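두칼데일 아침 토크쇼 〈Zivau〉 신규 편성 중간보고

편성기획팀

첫 방송 이후 14회까지 나갔습니다. 제작사 Fisar는 초반 화제성을 성과로 적어 왔으나, 저희 팀은 그대로 받아들이기 어렵다고 봅니다. 첫 주 클립 조회는 대부분 게스트의 옛 출연작 장면에서 나왔고, 진행자 단독 코너는 거의 올라가지 않았습니다.

방청 신청은 누적 2267건입니다. 그중 실제 입장은 214명에 그쳤습니다. 제작사는 오전 9시 녹화 탓이라고 설명하지만, 같은 시간대의 〈Paul〉은 좌석을 채우고 있습니다.
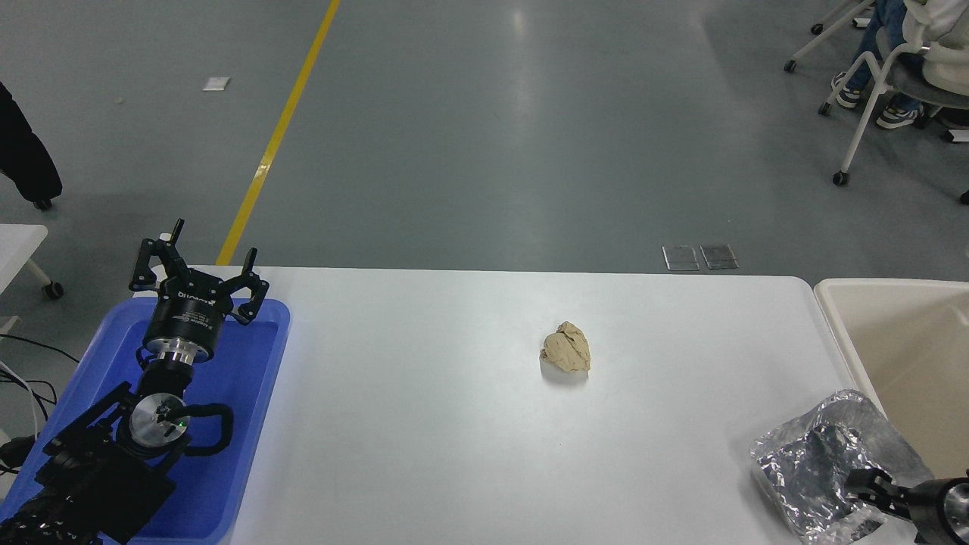
게스트 이름값 빼고 보면 이 프로를 왜 틀어야 하는지 아직 모르겠다는 것이 Dukdale 측의 답이었습니다. 협찬 연장 여부도 다음 분기 수치를 보고 정하겠다고 합니다. 저희도 반박할 자료가 마땅치 않았습니다.

예산은 40%를 집행했습니다. 세트 보강비가 계획보다 먼저 나갔고, 요리 코너는 두 번 찍고 중단한 상태입니다. Fisar가 요청한 야외 특집은 효과를 뒷받침할 근거가 없어 보류했습니다.

7월까지 진행자 코너의 분당 시청률을 따로 받기로 했습니다. 제작사가 말하는 ‘고정 시청층’이 있는지는 그 자료로 확인하겠습니다. 추가 지원금 신청은 확인 후에 올리겠습니다.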